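Notes for the talk -- bench rules for shared arms. Amerley Agbeko, 2020-01-02. Keep to 20 min, leave time for moans at the end.

**Opening**

- Hello, who I am, Okora site, bench side not factory side. Quick.
- Who has a written rule sheet for their arm? Hands up. Who has read it since August? (pause, let them laugh)
- Point of the talk: the big standards are written for cells with fences. Most of us have an arm bolted near a table and people walking past with coffee. Need house rules that fit that.
- Ours is one side of paper. Took three goes. First version was 2330 words and got used as a mouse mat.

**Rule one -- the reach line**

Work out the full reach with the tool ON. Everyone forgets the tool. Dankwa bench measured bare flange, then fitted a gripper and a sensor, and the line on the floor was 146 mm short. No harm done but it sat like that for weeks. So now: change the tool, measure again, sign the sheet. Chairs pushed back past the line before power on. Say this bit slowly.

**Rule two -- cables**

My favourite, sorry. Most of our stops come from cables, hardly any from code. Sleeve anything that travels with the wrist. Strap it to the link, leave slack at the joint, then jog every joint end to end by hand at low speed and WATCH the slack. Loops that hang lower than the gripper are a snag waiting to happen, check them against whatever is on the table. Ask the room how often they do this. Probably once, at install.
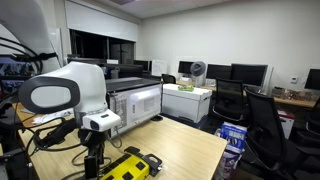
Also mains leads for other kit on the same table. Route them off the back, not across. If a lead has to cross, it gets fixed down, and it goes on the sheet so the next person knows its there.

**Rule three -- what lives on the table**

- Only what the job needs. Loose paper off.
- Kit that stays put gets its spot marked. Jurkotden do this with tape, works fine, cheap.
- Parcels and boxes: not on the floor where you'd step back to get clear. Had a long row about this one, skip if short of time.

**Rule four -- speed**

Cap at 300 mm/s with a person inside the line. That's our number, stricter than some, do your own risk assessment and dont just copy mine. Say that twice. Full speed only with the line clear and one named person on the stop button. Named = written on the board, not "somebody over there".

**Late working**

Two people or no power to the arm. Came in after the Cakeo job, when we were running past dark most nights and the checks got thinner and thinner. Not popular. Kept it anyway.

**Before I stop**

- Sheet is free to take, printed 2000 of them by mistake so please do take one
- slide with the blank reach form, leave it up during questions
- someone will ask about light curtains -- answer: yes if you can, still measure the reach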